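お部屋のごみ・床まわり よくあるご質問

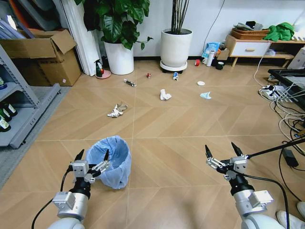 植木鉢のそばの床に落ちた紙くずやマスクなど。手前は水色の袋をかけた小さなごみ箱です。

Kamomitz(カモミッツ)の共用ラウンジと各お部屋をご利用のみなさま、いつもありがとうございます。受付に寄せられるご質問のうち、ごみと床のお掃除にまつわるものをまとめました。毎年November、つまり11月に入るころになりますと、鼻をかんだティッシュやらマスクやらで小さなごみ箱がすぐにいっぱいになってしまい、「これはどこへ捨てれば?」というお声がぐんと増えるんです。少し長くなりますが、お茶でも飲みながら、気になるところだけ拾い読みしていただければうれしいです。

■ 床に落ちているごみを見つけたら、どうすればいいですか?

お手すきでしたら、近くのごみ箱に入れていただけると大変助かります。ただ、どなたのものかわからない使用済みのティッシュやマスクに触るのは、気が進まない方もいらっしゃいますよね。そのお気持ちはごもっともですので、無理はなさらず、受付にひと声かけてください。ラウンジの柱の横に使い捨て手袋と長めのトングを置いてありますから、そちらを使っていただいてもかまいません。トングは使い終わったら先を下にして、元の筒に戻しておいてくださいね。

■ 拾う順番にコツはありますか?

お掃除を長く担当しているMpho Nelに聞いてみましたところ、「大きくて軽いものから先に」とのことでした。丸めたティッシュのような軽いものは、人が通ったり窓を開けたりしただけでころころと動いて、家具の下に入ってしまうことがあるのだそうです。そのあとで紙のふた、ボトルのキャップ、お菓子の小袋といった細かいものへ。壁ぎわと植木鉢の足元は最後にまわして、しゃがんで一度のぞきこむと見落としが減ります。立ったままですと、鉢のかげにあるものは本当に見えないんですよ。わたしも何度「もう全部拾いました」と言って笑われたことか。

■ 使用済みのマスクは何ごみですか?

当施設では、燃えるごみとしてお出しいただいています。鼻のところの針金は外さなくて大丈夫です。内側が隠れるように折りたたんで、できれば小さな袋かティッシュに包んでから捨ててください。お住まいの地域とは分け方が違うこともあるかと思いますが、館内ではこのルールでそろえさせてくださいね。

■ しみや汚れのついたティッシュもそのまま入れていいですか?

はい、袋をかけたごみ箱でしたらそのままどうぞ。コーヒーをこぼして拭いたときのように、たっぷり水気を含んでいる場合だけは、流しで軽くしぼってからお願いします。袋の底に水がたまりますと、交換のときに床へぽたぽた垂れてしまいますので。

鼻血などを拭かれたときは、別の小袋に入れて口をしばっていただけると安心です。小袋は受付の引き出しにたくさんありますから、遠慮なくおっしゃってください。

■ 紙コップのふたはどこに捨てますか?

ここがいちばんご質問の多いところかもしれません。ふたには紙のものとプラスチックのものがあって、見た目がよく似ているのです。ラウンジの喫茶コーナーでお出ししているふたは紙ですので、燃えるごみへ。外のお店からお持ちになったものは、裏に表示があればそれに従っていただき、表示が見当たらないときや、触ってもよくわからないときは、受付のカウンターに置いていってください。こちらで分けておきます。

■ ボトルのキャップは集めていますか?

集めています! 入口の傘立ての横に、Jotetti(ジョテッティ)という名前の透明な筒があります。名付け親はご近所の小学生さんで、由来はわたしも存じません。前回いっぱいになったときに数えてくださった方がいて、全部で2383個ありました。さっと水ですすいで、乾かしてから入れていただけるとにおいが出ません。金属のキャップは混ぜずに、隣の缶のほうへお願いします。

■ チューブや筒型の小さな容器は?

ハンドクリームやリップ、お薬の入れものなどですね。床に落ちているものについては、まだ中身が残っていることもありますので、すぐには捨てずに受付へお持ちください。忘れ物として棚でお預かりします。以前、空だと思って捨ててしまったクリームが、お客様がとても大切に使っていらしたもので、ごみ袋をひっくり返して探したことがありました。見つかって本当によかったのですが、それ以来、小さな容器はまずお預かり、ということにしています。

ご自分のもので、使い切ったとわかっている場合は、プラスチックなら資源ごみ、金属なら金物の箱へどうぞ。材質が混ざっていて分けられないものは、燃えないごみで結構です。

■ 小さなごみ箱の袋は、どうやってかけるのが正解ですか?

正解というほどのものはないのですが、袋の口を外側へ折り返して、ふちにぐるりとかぶせるやり方をおすすめしています。余った分がもたついても、ふちの上でくしゅっと寄せておけば十分です。見た目を整えようとぴんと引っぱりすぎますと、底が浮いてしまって、ごみを入れたとたんに袋ごと落ちこみます。かけたら一度こぶしを入れて、底まで空気を抜いてあげてください。

交換用の袋は、Prandden(プランデン)の棚、青い引き戸の物入れのことですが、その上から二段目に入っています。一袋300円で受付でもお分けしていますので、お部屋用にまとめて欲しい方はどうぞ。

■ ごみ箱はどのくらいで空にしてもらえますか?

共用部は朝と夕方の二回です。お部屋の中のごみ箱は、朝9時までにドアの外へ出しておいていただければ回収いたします。七分目くらいになったら、いっぱいでなくても口をしばって出していただいてかまいません。ぎゅうぎゅうに押しこむと、いざしばろうというときに上からティッシュがこぼれて、せっかく集めたものがまた床に戻ってしまいますからね。

■ 床のお手入れについて教えてください。濡れたモップを使ってもいいですか?

木目調で、斜めに組んだヘリンボーンのような柄の床については、固くしぼったモップでしたら問題ありません。びしょびしょのままのモップは、どうかご遠慮ください。先にごみを拾い、次に乾いたほうきかシートで細かなほこりを取って、水拭きはそのあとに。この順番を逆にしますと、ほこりが濡れてこびりつき、目地の白っぽい線のところが黒ずんでしまいます。

目地の汚れが気になるときは、古い歯ブラシにぬるま湯をつけて、線にそって軽くこするだけで、たいていきれいになります。洗剤はいりません。それでも落ちない汚れは、場所だけ受付に教えていただければ、あとはこちらでいたします。

■ 植木鉢は動かしてもいいのでしょうか?

鉢によります。丸いキャスター台に載っているものは、鉢の胴を両手で支えて、ゆっくり押していただければ大丈夫です。茎や葉を持って引くのはご勘弁くださいね。台のない大きな陶器の鉢は見た目よりずっと重く、床も傷みますので、動かさずにまわりだけお掃除をお願いします。

鉢の世話はAtaahua Tipokiが引き受けております。水やりもすべてAtaahuaがしておりますので、土が乾いて見えても、お水やお茶の残りは入れないでいただけますか。コーヒーは栄養になると聞いて、と親切でかけてくださる方がときどきいらっしゃるのですが、お気持ちだけありがたく頂戴いたします。

■ 大きな葉っぱにほこりが積もっているのですが……

気づいてくださってありがとうございます。つやのある広い葉は、ほこりがつくとどうしても目立ちますね。やわらかい布を湿らせて、片手で葉の裏を支えながら、付け根から先へそっとなでるように拭きます。やってみたい方は、夕方4時ごろにラウンジへいらしてください。Ataahuaがいれば喜んでお教えします。お子さんにも人気なんですよ。

■ 鉢の受け皿やキャスター台にごみがはさまって取れません。

お菓子の小袋の切れ端などが、台の下に入りこむことがあります。無理に鉢を傾けますと危ないので、割りばしの先に両面テープを少し巻いて、すきまに差しこんでみてください。するっとくっついてきます。この道具、受付では「Goodall棒」と呼んで何本か用意しております。声をかけていただければお貸しします。

■ 落とし物とごみの区別がつかないときは?

迷ったら、捨てずに受付へ。これだけ覚えておいていただければ十分です。お預かりしたものは棚に一か月置いて、その間に持ち主の方が現れなければ処分いたします。紙切れにメモが書いてある場合もお持ちください。電話番号や買い物のリストなど、ご本人には大事なことがあります。

■ お部屋の片付けや掃除を手伝ってもらえますか?

はい、お一人暮らしの方や、腰や膝を痛めて床のものが拾いにくいという方のために、お手伝いの時間を設けています。ごみ拾いと袋の交換、床の乾拭きまでで一回900円です。時間は長くても1時間まで、お部屋の広さは問いません。家具の移動と窓の外側のお掃除は含まれておりませんので、ご希望の場合は別にご相談ください。

お申し込みは前日の夕方までに、受付か内線1619へお願いします。留守番電話になっていましたら、お部屋の番号とお名前を残しておいてください。折り返しご連絡いたします。

■ お掃除道具を自分の部屋に借りていけますか?

ほうき、ちりとり、トング、モップはお貸ししています。貸出ノートにお部屋の番号を書いて、その日のうちにお戻しください。モップは洗ってから、絞り器の横のフックに頭を下にして掛けていただけると早く乾きます。掃除機は台数が少なく、午前中は共用部で使っておりますので、午後からのお貸し出しになります。

■ ここに載っていないことを聞きたいときは?

どうぞお気軽に受付の窓をたたいてください。内線でも、貸出ノートの余白に書いておいてくださってもかまいません。お返事はできるだけ翌日までに、ノートのほうに書き添えておきます。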